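Late release (Plonach hand)

Late release is a fault in the Plonach five-fingered robot hand in which the fingers stay closed after the controller has told them to open. The delay ranges from a fraction of a second to a full stall that ends only when power to the hand is cut. It was first logged during household tidying work with the Brarero controller, where cloth items are picked up from a bed and moved elsewhere. The fault is also known as "sticky hand" and, in the maker's service notes, as fault 29.

Background

The Plonach hand is driven by tendons that run through the wrist. Closing is powered. Opening relies on a return spring in each finger, helped by a short reverse pulse from the motor. With hard objects the controller can tell from the finger angle whether the hand has let go. Cloth is more difficult, as a thin garment may leave the fingers at nearly the same angle whether it is held or not.

Bedroom tidying was chosen as a test task because it mixes soft goods of different weights and has the robot standing close to low furniture. Garments are often laid out with their shop tags still attached by a thin string. The string has no part in the fault itself but makes its effects worse, as described under Hazards.
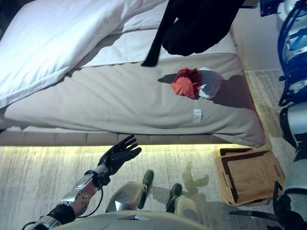
According to Tahmineh Taheri, the name "late release" hides the real trouble: the arm does not wait for the hand, and a delay that would be harmless in a still arm turns into a pull on whatever the fingers are holding. She has proposed "unconfirmed release" as a better term. It has not been widely taken up.

Cause

Early reports blamed the return springs. Springs taken from affected hands were tested by Nest Landeg and found to be within tolerance. The cause was later traced to the way the controller handled heat in the finger motors. After a run of firm grips, the controller lowered the current limit to protect the motors. The same limit was applied to the reverse pulse, leaving it too weak to overcome friction in the tendon sheath. The springs alone could still open the hand in most cases, but not when the wrist was bent sharply and the tendons were pressed against the sheath wall.

Reaching down to a mattress or a bench from a standing position bends the wrist in this way. Bench trials with the arm held level had not shown the fault for that reason.

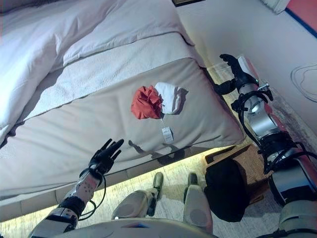
The current limit was reset only when the controller restarted. Long sessions were therefore affected more than short ones, and operators who restarted the system between tasks rarely saw the fault at all. Both arms were open to it, though in practice it was logged more often on whichever arm had done the most lifting.

Hazards

Three outcomes are listed in the service notes. A held garment may be dragged off the bed along with anything lying against it. A tag string may tighten around a fingertip and keep the item attached after the hand has opened. Lastly, a person working with the robot may be gripped for longer than intended.

The third is treated as the most serious. The grip force is capped in software during work near people, and the cap is not affected by the fault, but a capped grip that does not end on command is still counted as a safety event. Two such events were recorded in March, both during handover work at the Grirwood test rooms. Neither led to an injury. In both cases the hand was freed with the stop button.

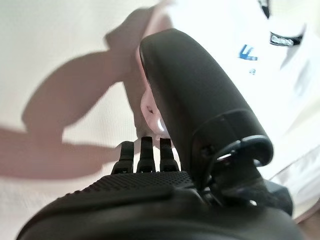

Following the second event, handover work was suspended until the wrist angle could be limited. Bleddyn Rees drew up the interim procedure, under which the operator must see the fingers open fully on an empty grip before anyone places a hand near them. The check is repeated after any stall and after any change of arm. Pulling against the fingers is not allowed, as it can take a tendon off its guide.

Correction

The lasting fix was issued as a controller update. It separates the opening pulse from the current limit, and holds the arm still until the finger motors report that the tendons have gone slack. If no report arrives in time, the controller tries the pulse twice more and then raises an alarm.

The update was checked over 2705 releases on soft goods, with the wrist at its sharpest working bend. No stall was logged. A few slow releases remained, and these were put down to worn sheaths. Glenys Landeg has noted that the trial used mostly light garments and that heavier towels were under-represented.
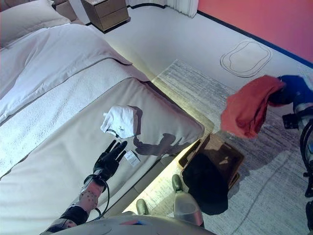

Robot hand and a tagged white garment on the padded bench.

Holding the arm still adds a short pause to every release, and some operators have asked for it to be made optional. The maker has declined. Hands supplied before the update can be used with it unchanged, but those fitted with the older Llewellyn wrist lack the slack sensor and must have it added first. Until then they remain under the interim procedure.

See also

Tendon-driven hand
Grip force limit
Handover (robotics)
Protective stop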